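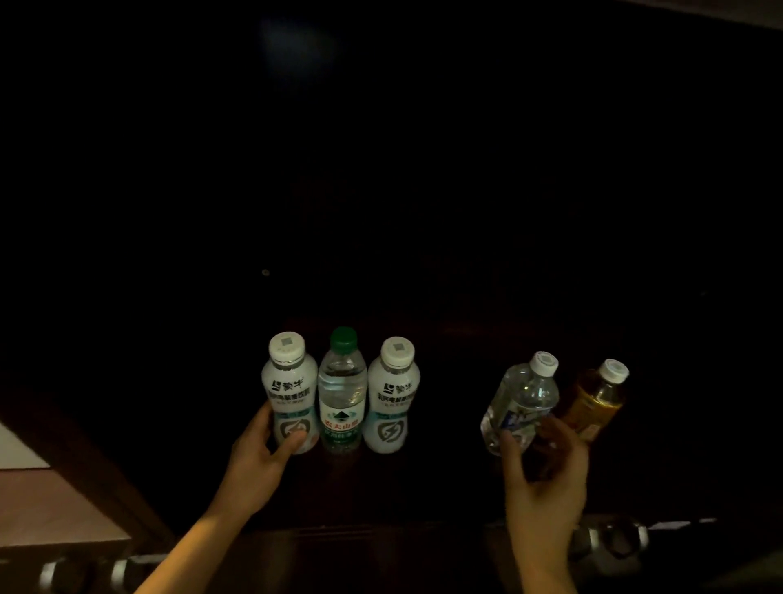

Notebook, dye bench
Sun 18 February

Came in at the quiet time to continue the madder trials for the Citmont order. The heating was off, so the wool from Friday was still damp in the middle of the skeins, and I moved all of them nearer to the window before doing anything else.

State of things. Batch A is the Hesska wool, mordanted with alum, dyed in the old pot. Batch B is the same wool and the same alum, but dyed in the new pot from Platard. The client wants a brick red without brown in it. Batch A is good but a little dull. Batch B is more orange than I expected and I don't understand it yet.

Weighed one dry skein from each batch. A is 100 g, B is also 100 g, so the wool was not heavier in one pot than in the other. I had this suspicion because Cornel had wound the B skeins with a different winder.

Bath for today, batch C:
wool 400 g, wetted out overnight
madder, ground, 379 g (this is all that remained in the tin, I wanted the same weight as the wool)
chalk, 5 g
tap water, enough to cover well

I put the madder in a cotton bag this time. Last time it was loose in the bath and Parvathi had to shake powder out of the yarn for half of the afternoon. The bag makes the colour come out slower, so I left it one hour in warm water before the wool went in. After this hour the water was already a strong red, like tea which somebody forgot.

Heating. I raised it very slowly and kept it under the point where steam begins to be heavy. Spyros wrote in the margin on the previous page that madder goes brown if it is too hot, and I agree with him, but I would like that we write the temperature and not only "too hot". The thermometer with the long stem is again missing from the hook. I used the short one and burned my knuckle a little.

Turned the skeins by hand every few minutes at the start, later less often. The colour on the wool was first salmon, then a pinkish red, then slowly the brick. I took out a small tied sample at each of these moments and put them on the card with a knot for the order (one knot is the earliest). When they are dry we can see where to stop.

Question about the chalk. In batch B I believe it was forgotten. It is not written in the recipe for that day, and the page has my own handwriting, so I can't blame anybody. Without chalk our water is perhaps too soft for madder and it stays on the orange side. This would explain B without the new pot being guilty. To be checked with one small skein in the Platard pot, with chalk, everything else equal.

Left batch C to cool in the bath until tomorrow. Please don't lift the lid and please don't stir, also if it looks uneven.

Other things:
The exhaust bath from A is in the bucket with the blue tape. Stamatia wants it for the Xenos sample cards, so don't pour it away. It gives a nice peach.
We need more madder. Ask Paraskevi if the price she got in July is still valid, and if we can have it already ground, because the grinder is leaving small pieces.
The drying rack leans to the left again. I put a folded card under the foot.
Alum jar needs a new label, the old one is unreadable from wet fingers.

Next: rinse C, soap wash for half of the skeins only, compare both halves in daylight. Then the chalk test.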